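How I Learned to Cut Letters (and Read Them): My Term Project on Homemade Signs

by Ermelinda Mota
Design Foundations, project report

So my first idea for this project was fonts, and Ms. Sowerby crossed it out in the first five minutes. Too big, she said, pick something you can hold. I went home kind of grumpy, walked past the Raptis bakery, and there was my project in the window: a row of cut-out letters spelling out the bread of the day, with the R hung a little too low. I must have walked by it a million times!

My question ended up being pretty simple. When people make a sign by hand out of separate letters, what makes it easy to read from across a room?

What I did

I spent most of June making letters. I started with poster board because it was cheap, then moved to craft foam because poster board curls (mine curled overnight, all of it, I was so mad). For every material I made the same test word, RIVER, in three heights. Then I hung each one in the hallway and asked people to walk toward it and stop as soon as they could read it. Fotini Tzavaras held the tape measure and Kosmas Michailidis wrote everything down, and both of them are owed a lot of snacks.

We had 20 readers and ended up with 175 readings we could use. A few got tossed when somebody yelled the word out before the next person had their turn.

What I found

Background mattered way more than I expected. Yellow letters on white board were terrible. The same yellow letters on dark cloth got read from the far end of the hallway, even the smallest ones. I had figured size would win easily, and it did help, but a small bright letter on black beat a big pale one on white pretty much every time.

Spacing was the next thing. I used to measure the gaps with a ruler so they'd all match, and the word came out looking lumpy. The V and the E seemed to be drifting apart! Evanthia Theodorakopoulos, who paints signs and let me bug her for an afternoon, told me to put the ruler away and squint. You move the letters until the gaps look like they hold the same amount of air. It took me a whole evening to get one word right.

Mixing colors inside a word didn't slow people down as long as all the colors were light or bright. A navy I on black, though, just disappeared, and everyone read "RVER."

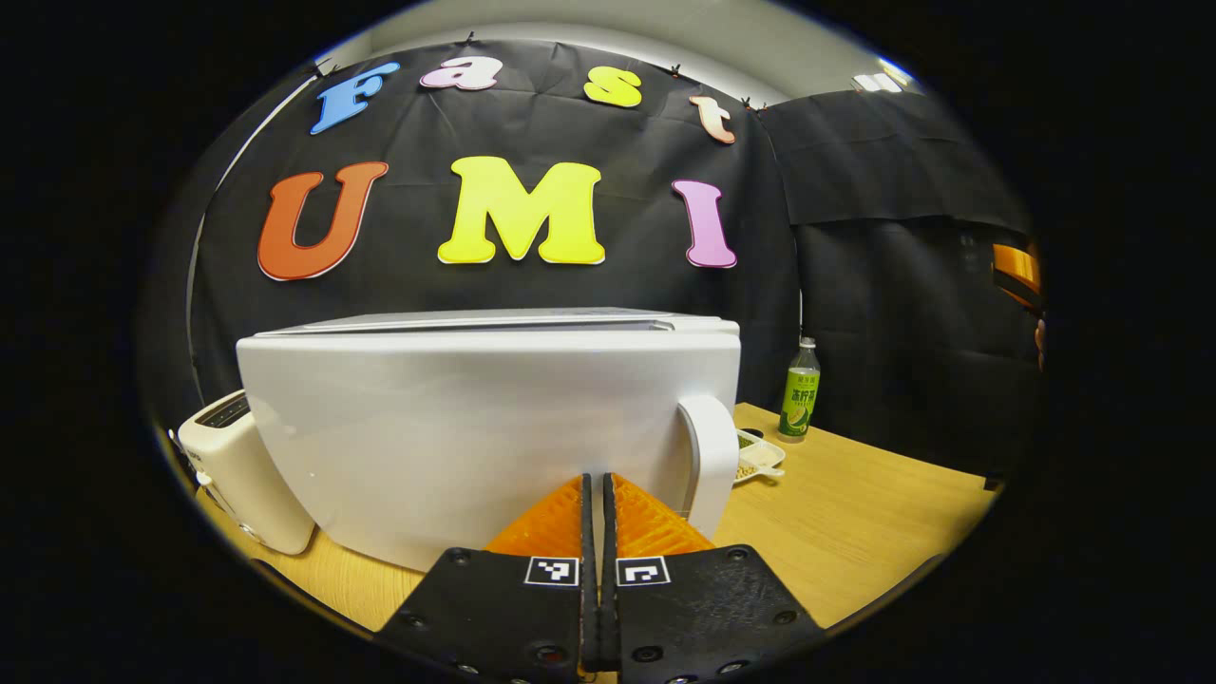
Fig. 1. Foam letters in mixed colors on black cloth, with capitals in the lower row.

Outlines were my last test and I ran out of time to do them properly. I glued a thin white edge onto one set and people liked it better, but liking isn't distance, so I left it out of my results table.

What I'd change

I'd test in more than one kind of light. Our hallway is bright in the morning and gloomy by 3 p.m., and I mixed the two together, so some of my readings probably aren't fair to each other. I'd also use a second word, maybe one with round letters like an O or an S. And I would buy a better knife on day one, my thumb still has opinions about the old one.

Thanks to the Raptis bakery for letting me measure their window. The R has been fixed, by the way, and I kind of miss it.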